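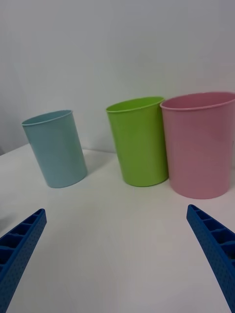 The Tapered Cup

By Filipa Rocha

A plastic cup that holds its shape does so mainly at the rim. Flat sheet, cut and left with a raw edge, goes oval when gripped. Roll that edge outward by a few millimeters and the wall stiffens enough to be lifted full with one hand.

Akihiko Nomura has drawn tapered vessels for Derkura for nine years, in sizes from a bathroom tumbler to a desk bin. The proportions barely change. The wall leans outward from the base so that the part releases from the mold and the finished pieces nest. Too little taper and a stack locks together by suction. Too much and the piece tips when something tall is dropped in it.

"People ask about the color first," Nomura says. "The draft angle takes most of the work."

Color does decide how the pieces get used. A light blue, a lime green and a pink are easy to tell apart across a room, even in poor light, and need no labels. Zinhle Dlamini, who fits out craft rooms under the name Fituretti, assigns one color to one kind of thing and keeps the assignment for the life of the room. Her last job, finished in June, used 40 round containers on white worktops.

Plain white suits the purpose. A pastel reads clearly against it, and the inside of an open container, always a shade deeper than the outside, shows at a glance whether anything has been left at the bottom. Dlamini sets the containers toward the back of the surface, against the wall, and leaves the front clear for work. Two may stand rim to rim. A third is better kept apart if it takes offcuts or waste.

Cleaning is simple. Warm water and dish soap will do for smooth walls. The underside of a rolled rim collects dust and wants a soft brush. Abrasive pads dull a glossy surface, and the scratches hold pigment. 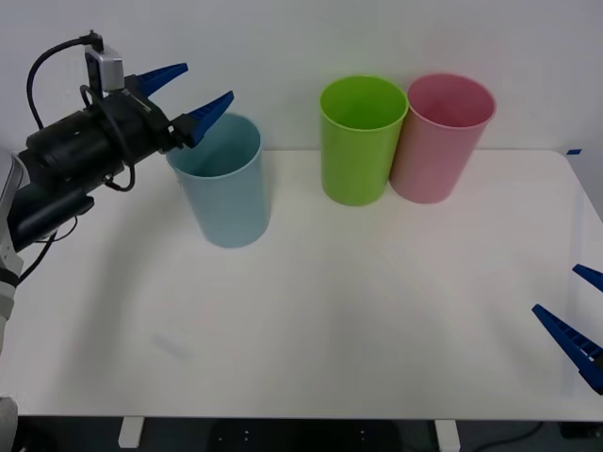 Stacks should be stored upright, away from radiators. A rim that has gone oval under load can sometimes be eased back by nesting it over a sound piece overnight.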